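CEKLEY ADDS PLAY KITCHENS TO TOY LENDING PROGRAM

Cekley will add compact toy kitchens to its toy lending program in September. The new collection brings the number of playsets available to member families and preschools to 193.

The kitchens were selected after a trial at the Misach and Oshima play centers, where over 63 children took part. Each kitchen may be borrowed for up to 7 weeks — long enough for a full classroom unit on food and cooking.

"Children return to pretend cooking again and again," said Mitsuko Sugiyama, director of lending at Cekley. "We wanted sets that let them wash, chop, cook and serve in one small space."
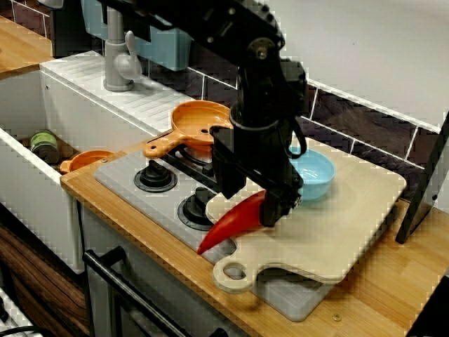
Issue No. 2

The toy kitchen has a gray stovetop with black control knobs and a white sink with a gray faucet. A pale cutting board, an orange pan and a red chili pepper are among the play pieces.

Preschools may reserve a kitchen through the Hilik branch. Requests are filled in the order received.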